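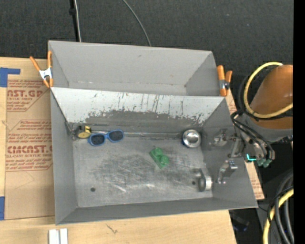

# Bin Picking Team FAQ

Last updated October 18, 2020. If your question isnt here, ask in the channel before you email Ivars.

## Joining

**Do I need to know how to code?**
No. Python helps. Half the jobs are wiring, clamping, sorting parts, writing things down.

**Who runs it?**
Ivars Mägi is the faculty advisor. Day to day it's the students. Go to the shift lead first, then Ivars.

**Is there a fee?**
$40 a semester. Covers safety glasses, tape, zip ties, and your share of the Fuken Cup entry. Cash or check. If that's a problem tell Ivars, he'll sort it out and it stays private.

**Can I come for just one shift and see?**
Yes, once. Closed shoes. Hair tied back. You watch, you don't drive.

**Does it count for credit?**
Only if you're signed up for the Zulletico seminar. Otherwise no.

## The task

**What are we trying to do?**
Move objects from one bin to the other. One at a time, no human hands. Front bin to back bin, then we swap and go the other way.

**What objects?**
Junk, mostly, on purpose. Tape measure, sunglasses, a green block with bumps, a round metal container, a curved metal piece. Shapes that don't match each other. Bring stuff from home if it's small and you don't want it back.

**Anything I shouldn't bring?**
Glass. Liquids. Batteries. Food. Anything heavier than 1000 grams. Anything you'd be sad to see scratched (look at the bins).

**Why are the shiny things so hard?**
Reflections mess up the depth reading. The bin floor is metal too so you get bright streaks and the software thinks it sees an edge. Vuseck group is working on this. Join them if you like math.

**How many picks do we have logged?**
1078 as of last count. Failed ones included, we keep those. Please do not delete failed ones!!

## Running a shift

**How many people on a shift?**
2 minimum. One at the keyboard, one at the stop button. No exceptions, even for a quick test.

**What do I check before starting?**
- Both spring clamps on, orange handles, one at each end where the bins meet
- Hoses and cables not pinched, run the wrist slowly through its range and watch them
- Gripper open and empty
- Target bin empty
- Stop button tested. Press it for real

**A clamp popped off mid run. Now what?**
Stop. Power down the arm. Put it back, redo the bin calibration. If the bins moved even a little the old numbers are no good.

**Can I move the blue tape?**
No. Don't peel it, don't straighten it. If it's coming up on its own write it in the log.

**Can I use the acrylic sheet?**
Not yet. It's for the Deschamps project, leave the brown paper on. And please don't put your coffee on it.

**The bin wall is all scraped up. Should I report it?**
No, known. Report NEW holes, bent rims, or anything sharp.

**The fingers hit the wall of the bin. Did I break it?**
Probably not. Hit stop, back it out in manual at low speed, look at the bolts on the finger brackets. Loose bolt = done for the day. Log it even if it looks fine.

**Can I reach in and fix an object thats stuck?**
Only with the arm stopped and your partner saying "clear" out loud. Not a nod. Out loud.

## Fuken Cup

**Who gets to go?**
Whoever has done the shifts and can explain the code they're running. Sign-ups close at the end of October.

**Do we get to use our own objects there?**
No, organizers hand out a set and we dont see it beforehand. So don't tune everyting to our own pile.

**What if I can't travel?**
You can still be on the team. Somebody has to be on the laptop back here checking logs.

## Other

**Where's the log?**
Shared drive, folder "picks". One row per attempt. Initials, object, worked or didn't, one short note. "weird" is not a note.

**I lost my glasses in the lab.**
Check the object box first. If you want them back take them out before someone labels them.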